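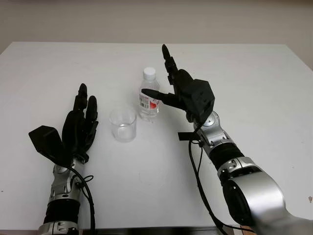 Two-arm bench with glass and water bottle, Stikmont lab

About us

Drelier tests robot hands, arms and controllers for companies that need to choose between them. Murdo MacAulay started the lab in April with one bench and 5 grippers on loan.

Every hand gets the same household items and the same 30 tasks — picking up a bottle, moving a glass, turning a cap.
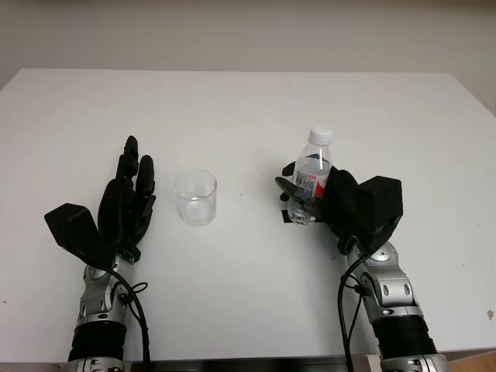
Each task is run 20 times, and drops are logged along with the clean grasps. Customers get the full log. We don't sell hardware.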